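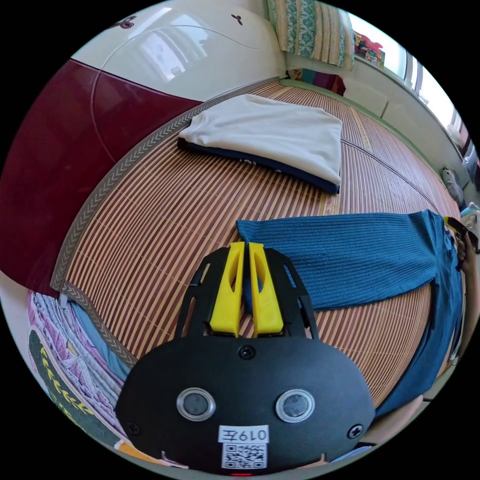 Black hand-held gripper with two yellow fingers.

Stendo 4 portable jockey scale: long-term review

We use cookies to remember your settings and count visits. By continuing to read this site you accept our cookie policy. Accept | Manage choices

The Stendo 4 is a flat platform scale with a separate display, sold mainly to small racing stables and riding schools that want to check a rider's weight before the rider goes anywhere near the official scale. I have used one at the Kasness training track for two seasons. I paid for it myself through Geagea, a tack dealer we already had an account with.

Before the Stendo we had a Hakia, a mechanical dial scale that lived in the corner of the saddling shed. The Hakia was fine when it was level. The shed floor is not level, and it took me longer than I would like to admit to work out why the same rider could gain almost a pound by facing the other way. A pound is plenty to get wrong. If a horse is set to carry a given weight and the rider comes back light after the race, the result can be taken away, and the owner will want to know who did the lead.

So what I wanted was a scale that gave the same answer twice. The Stendo does that, with a couple of conditions I will get to.

Setup

The platform arrives in one piece and the display clips onto a short pole, or you can leave it off the pole and hang it on a nail. We hang it. The cable is long enough to reach from the floor to eye level with some left over. Each foot screws up and down, and there is a bubble level set into the front edge. Getting it level on our floor took a few minutes the first time, and I now have the position marked with paint so it can go back in the same place after the shed is hosed out.

The rated limit is 300 pounds, which covers any rider holding a saddle, a loaded weight cloth, and a wet pad with a lot to spare. The platform is big enough to stand on comfortably in boots. It is a little small for a rider who wants to hold the saddle out in front, and if the girth hangs down and touches the floor you will get a low reading. Any scale will do that, but the Hakia stood higher and it came up less often.
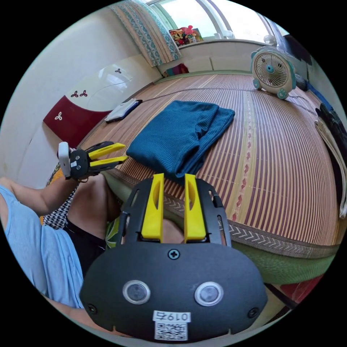 Readings can be shown in pounds or kilograms. The button that switches between them is right next to the zero button, and both are the same size and color. I have caught myself reading kilograms more than once. A sliding lock on the back is supposed to prevent this, but it also locks the zero button, so we leave it off. I would much prefer a switch under the battery cover.

Accuracy

I checked it with a set of test weights borrowed from the track, first when it was new and again at the end of each season. On a level floor it has matched the test weights every time to the smallest step the display shows. Moved onto the grass beside the horse path, it wandered. With a sheet of plywood under it, it settled down again. If you plan to use it at fairs or point-to-point meets, pack the plywood.

It also does not like the cold. On winter mornings before 7 a.m. it will show a reading, then creep, then settle. The manual says to let it warm up, without saying for how long. We turn it on before the first set is saddled and by the time the first rider is ready it behaves.

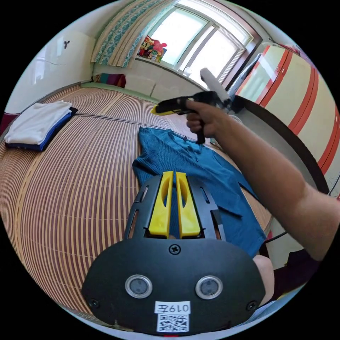 The feature I use most is the hold. Step on, wait for the tone, step off, and the number stays on the display until you clear it. That makes it simple to build up a rider's weight one piece at a time: body first, then boots, then saddle, then cloth and lead. You learn quickly where the weight hides. Clothing is the part that riders argue about, and a plain polo shirt such as the teal-blue one spread out on the floor in the photo, with its collar and button placket, is the sort of thing people forget they are standing there in when they give you their riding weight. Under a vest, on a rainy morning, it will read differently from how it did out of the drawer. I ask everyone to weigh in what they are going to wear, and I write down what that was next to the number. The hold makes this go faster, and there is less shouting across the shed.

The memory is less useful. It stores the last reading under a rider number, but you have to page through the numbers in order to find the one you want, and there is no way to put in a name. We kept using the notebook.

Battery

Stendo claims 3,000 weighings on one set of batteries. There is a counter in the settings menu, so this is easy to check. Our first set quit at 2,852. I don't have a complaint about that, given the cold mornings and the fact that the display gets left on. The low-battery warning is a small symbol in the corner that is hard to see in daylight, and it showed up only a day or so before the display went blank. Keep spares in the tack room.
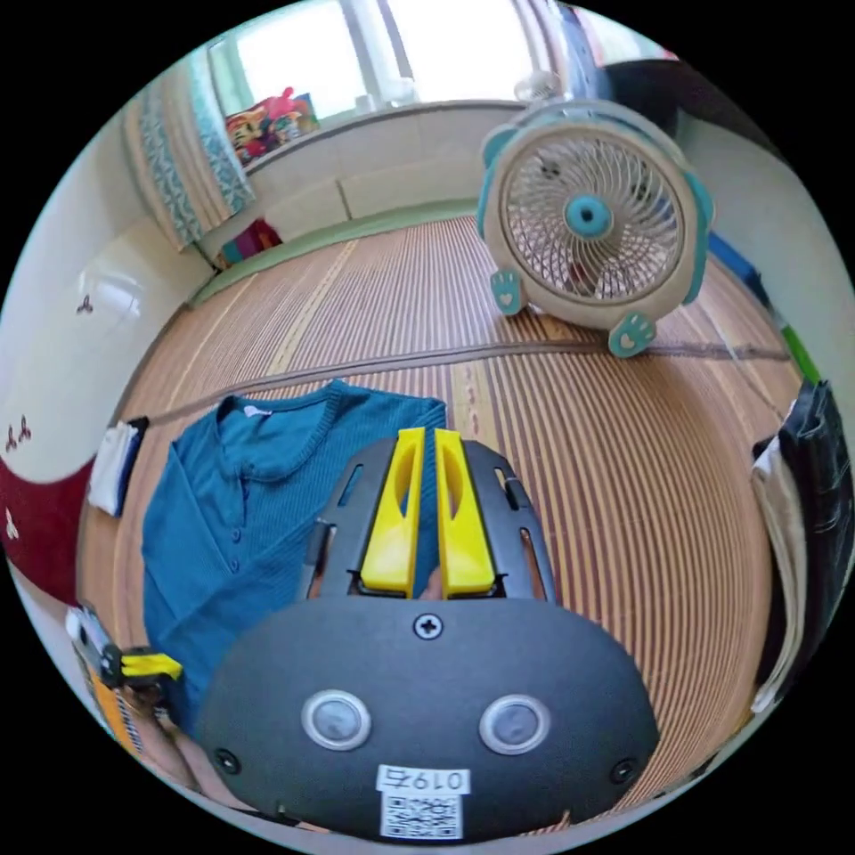
The gripper over a woven floor mat.

Wear and cleaning

The rubber top has held up well. It has been walked on in muddy boots, kicked by one pony, and hosed off more often than the manual allows, and it still lies flat. The corners have started to lift slightly where the grit gets in. The display housing has a crack from being dropped, which I taped. The cable connector is the part I worry about. It pushes in without any kind of lock, and if somebody trips over the cable the display shows an error and you have to zero it again. Geagea sold me a replacement cable when the first one got stiff, and it arrived quickly. The plug on the new one is slightly tighter.

Who it suits

If you have a good dial scale on a good floor, I don't see a reason to change. If you send out a few runners and your present scale gives you a different number every time, the Stendo will fix that, as long as you level it. A riding school that only wants to match riders to ponies could spend less.

It does not replace the official scale and you should still treat the clerk's number as the only one that counts. Ours reads a touch heavier than the one in the weighing room at Kasness. I allow for that when I put the lead in, and I check the difference again whenever either scale has been moved.

Good: steady readings, hold function, easy to hose down.
Bad: units button, loose cable plug, faint battery warning.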